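**Tagesdecke "Lillen", weiß, gesteppt - drei von fünf Sternen**

Gekauft im September bei Brorkgate, weil die alte Decke meiner Mitbewohnerin Rahel zufolge "nach Jugendherberge" aussah. Rahel hat Geschmack. Ich habe jetzt eine weiße Tagesdecke.

Zum Gewicht: Auf dem Etikett stehen 700 Gramm, meine Küchenwaage kommt auf 600. Für die fehlenden 100 Gramm hat mir der Kundendienst einen Gutschein über 11 Prozent auf Kissenbezüge geschickt. Ich besitze genug Kissenbezüge.

Die Steppung ist ordentlich. Keine losen Fäden, die Nähte halten nach vier Wäschen bei 40 Grad, und wer nach dem Aufstehen einmal kräftig zieht, hat ein Bett, das gemacht aussieht. Mehr verlange ich morgens um halb sieben von niemandem.

Nun zur Farbe. Der Verkäufer nennt sie "Schneeweiß, passt zu allem". Ich trage fast nur Schwarz und benutze das Bett als Ablage, Faltplatz und Zwischenlager. Die Decke verschweigt davon nichts. Auf der alten, dunkelgrauen konnte schwarzer Stoff tagelang liegen, ohne dass es jemandem auffiel. Auf der Lillen sieht man ihn von der Zimmertür aus.

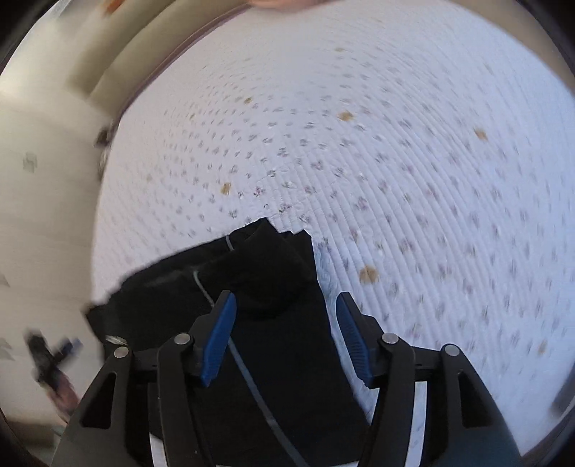
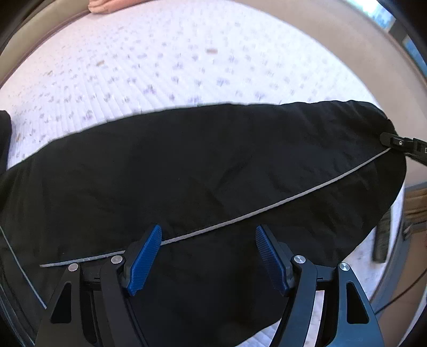

*Schwarzer Stoff auf weißer Steppdecke, beide Male.*

Zum Zusammenlegen taugt sie dafür gut: Man erkennt jede Kante, und einzelne schwarze Socken gehen nicht mehr verloren. Fusseln sieht man allerdings genauso. Ich habe mir deshalb eine Fusselrolle von Niken dazubestellt, 254 Blatt, und bin schon beim zweiten Drittel. Die müsste man zum Kaufpreis eigentlich dazurechnen.

Abzug außerdem für die Größe. Auf meiner Matratze fehlt an der Fußseite gut eine Handbreit. Karim Benkirane, der dieselbe Decke für sein Gästezimmer hat, meint, das gehöre so. Seine Gäste bleiben allerdings selten lange.

Trocknet schnell, knittert wenig. In Dunkelgrau gäbe ich vier Sterne, aber Dunkelgrau ist ausverkauft.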